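Left arm picks up an offset after two-handed pulls (Skarov pair, table clamps)

Posted by hkravchuk, 6 Aug 2022
9 replies · 4 shares

hkravchuk
Two arms, clamped to the near edge of a wooden table, Skarov two-finger grippers on both. After calibration the grippers meet where they should. After a morning of handover and stretch tasks, the left one closes 4 mm short of the taught point, always toward the right arm. Homing doesn't clear it. Recalibrating does, until the next batch of pulls. Right arm is fine.

Done so far: swapped the left wrist cable, reflashed the wrist controller, reran joint zero with the pins in. Zeros repeat. Payload is set for the gripper plus the camera on top of it. What would you check before I pull the shoulder?

mvos
Don't pull the shoulder. If joint zero repeats with the pins in, the joints aren't the problem. The base is moving or something at the tool is. Table clamps on softwood creep. What torque are you using?

hkravchuk
8 Nm on both clamps, which is what the Plullovville cell runs. No pad under the jaw on the left. There is one on the right.

mvos
There's your difference. The screw crushes the grain, preload drops, the base yaws a little under side load. At full reach a fraction of a degree is 4 mm.

torque_first
I disagree. I ran that clamp on bare wood for most of a year and had no yaw I could measure with a square against the base. What I did have was loose finger screws. The finger plate on those grippers seats on its screws and nothing else. No dowels. Pull sideways on something soft and the finger walks in the clearance. Check there first, it's a five minute job and the clamp isn't.

mvos
Finger clearance on M3 doesn't give you 4 mm.

torque_first
At the root, no. At the tip of a long finger it gives you more than you'd think. And the offset direction fits, toward whatever it was pulling against.

dlk_maint
Both of you are guessing. Put a dial indicator on the base, pull the wrist by hand with the brakes on, read it. Then move the indicator to the fingertip and do it again. Whichever one doesn't come back to zero is your fault. Also strain relief: if the harness is short at the wrist it will load the last joint in some poses and not others. That won't survive a rehome, so I'd put it third.

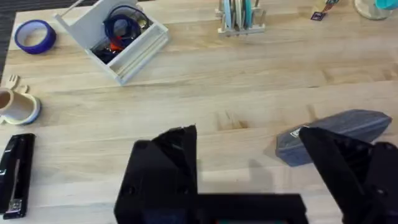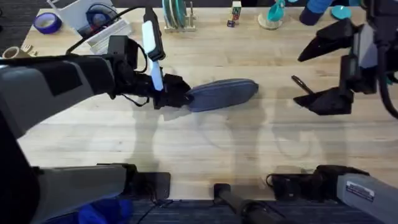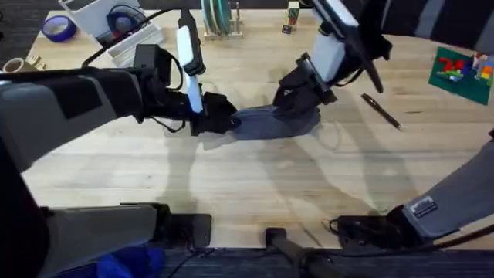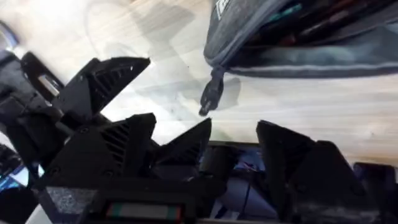
Hanna Kravchuk

Same hkravchuk as above, logged in from the other account. Did what dlk_maint said. Results, in the order I took them.

Base, left arm. Indicator on the side of the gray housing just above the clamp, brakes on, 18 N at the wrist with a spring scale. Deflected 0.3 mm, returned to 0.2. It does not come back. Right arm with the pad came back to zero on each of nine pulls.

Fingertip, left gripper. Indicator on the side of the finger near the tip, same load. Returned to zero seven times, then didn't on the last two. Both of the last two were after I had opened and closed the gripper hard. One screw on that finger turned an eighth of a turn under the key before it bit. The others were tight.

So both are present. By the numbers the base is the larger part, with the reach multiplying it.

On the cables: second photo has the arc over the left wrist and the thin wires hanging under it. No tension in that harness anywhere in the taught poses, I ran it through all of them with a finger under the loop. Third photo is the pull itself, both grippers closed on opposite ends. In the last one, at the fingers, three of the screws are visible in the nearer plate on the left. Those are the ones I mean. The clamps are at the near edge in the second photo.

Fix so far. Left clamp off, the wood under the jaw is dented where the screw foot sat. Put a 3 mm aluminum pad under it, full width of the jaw. Clamp back to 8 Nm, rechecked after an hour, took it up again. Finger screws out one at a time, cleaned, medium threadlocker, back in to the value on the Skarov sheet. Recalibrated once everything had cured overnight. The offset after a morning of pulls is now under what I can read with the gauge block.

torque_first
Glad you checked the screws. I'd still do them at every recalibration, threadlocker or not. The plates have no positive location, so the screw clearance is still there.

mvos
I'll take the 0.2 at the base. Recheck the clamp at a week and again in October once the heating comes on and the wood dries out. Witness mark across the jaw and the table edge, paint pen, so you can see it without a wrench.

hkravchuk
Witness marks going on both clamps today. Essien sells the pad precut with a locating lip, part number is on their accessories page, I made mine from offcut. Leaving this open until the one week check.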